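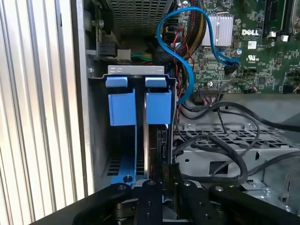 June, bronze notes, after lunch

Second pour for the Ultbridge heron today. Crucible was up to heat quicker than I expected, so I had to scramble to get the shells out of the kiln (note to self: lay the gloves out first!). Six molds poured, five filled nicely. The long leg came up short again at the ankle.

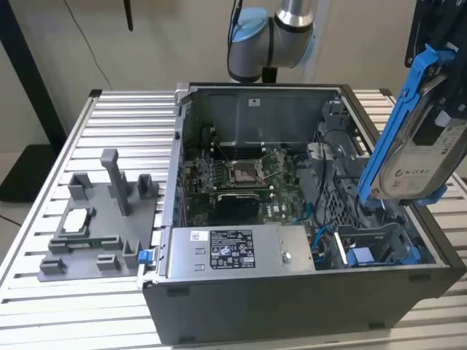 I'm pretty sure it's the vent. I'd run it off the knee to save wax, and the metal has a long skinny way to go from there — next time I'll put a second one right at the foot and make the runner fatter. Wax for the new leg is already in the fridge. The Nuttall wax is softer than the old stuff, but I like how it takes a thumbprint. 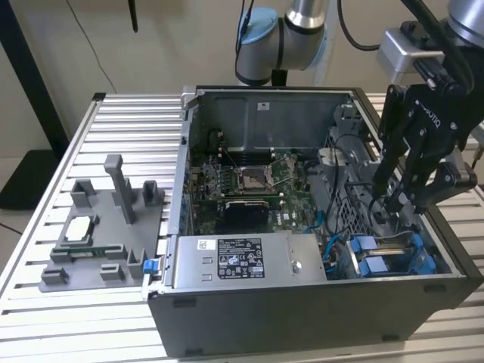
Cullness reckons the shell was too cool by the time I got to it, and wants the leg poured first next time. Fair enough, I'll do both. Chasing the wings tomorrow, about 35 minutes a side if the small burrs hold out.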